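Ticket: Submission form counts my novella as a short story
Opened by: Anselmo Chávez
Category: Manuscript upload, word count and length class
Status: Solved
Date: Nov 9, 2022

First message, Anselmo Chávez

Good morning. I am trying to submit my novella "Drindholm" for the winter reading period. The form accepts the file, but then it puts my text in the class "Short story" and it does not let me change this. The button for Novella stays gray.

My novella has 11 chapters. In the preview I can see only the first one, and after it the text stops. I have tried these things:

- Saved the file again with a new name. Same result.
- Used a different browser. Same result.
- Removed the dedication page. Same result.
- Waited one night and tried again. Same result.

I wrote the book in Mornard and exported it from there as a document file. I had no such problem in September, when I sent a short story by the same form. Please tell me what I should do, as I do not want that the readers judge a first chapter as if it is the complete work. 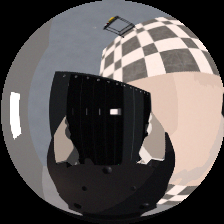
I should add that the chapters are separated by a line with three stars, and every chapter begins on a new page. My name is not in the file, as your rules ask.

Reply 1, Catriona Farquharson

Dear Anselmo, thank you for the clear list. I opened your file and I see all the chapters in it, so nothing is lost on your side. The form reads only until the first section break and counts the words there. Could you please tell me which version of Mornard you have, and if you selected "Chapters as sections" when you exported?

Reply 2, Anselmo Chávez

Thank you for the quick answer. It is version 14. Yes, this option was selected. I did not select it myself, I believe it is like this from the beginning.

Reply 3, Catriona Farquharson

Then please try the following:

1. Open the book in Mornard and go to the export window.
2. Clear the box "Chapters as sections".
3. Choose "Page break" between chapters.
4. Export, and upload the new file over the old one.

Your place in the reading list stays the same when you replace a file. You do not have to write the synopsis again.

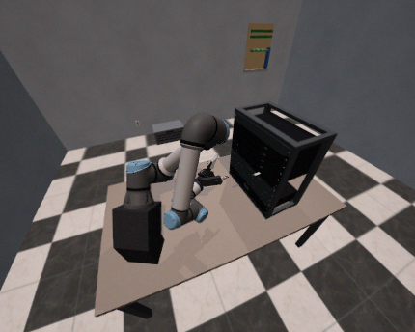 Brenevdale Review | Submissions Desk

Reply 4, Anselmo Chávez

I followed the steps. Now the preview shows the whole book and the class is Novella. Only one thing is still wrong: in chapter 16 of the preview there is nothing, only the title. My book does not have a chapter 16. Also the words in italics, which are the letters of the grandmother, have become normal.

Reply 5, Niall Galbraith

Hello, I am taking this over from Catriona. The preview makes a chapter title from every line that is set in the style "Heading". You have used this style also for the dates above the letters, and for an empty page at the end. Please set the dates in "Body text" and delete the last page. For the italics, select "Keep character styles" in the export window.

Reply 6, Anselmo Chávez

Everything is correct now. The chapters are 11, the letters are in italics, and the dates look better in the small type than they did before. You can close the ticket.

Note added by Niall Galbraith

Closed as solved. Help page for Mornard users changed: the step about "Chapters as sections" now comes before the step about file names. Finlay Morrison will check if the form can show a warning when it finds a section break.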